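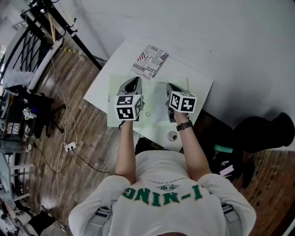

At the table in a white LI-NING shirt

Why was Postgate left off the Haslinger shortlist?
posted 03/11/2019

I have watched all 11 episodes of Postgate twice, which my family calls a problem. The lead got the best reviews of his career, and then the Haslinger TV awards list comes out and there's no sign of him. Meanwhile Flitine gets four nominations, one of them for hair. Did he upset somebody?

Engelbert Bachmann
No feud, sorry. The producers have to enter a show themselves, and the window closed in December. Postgate's finale aired in January, so it counts for next year. The entry fee is 200 per category, so small channels tend to pick one and pray. Check the eligibility page on the awards site, it's under "Rules" and reads like a parking ticket.

wutley_fan
it's rigged. Wutley never got nominated either and that had a horse in it

sofa_critic407
Engelbert has the dates right. I'd add that the public vote is separate, and you can write in any name you like. Last year the winner of that one had 2,877 votes, so you and your second viewing could make a dent. The hair nomination was deserved, by the way.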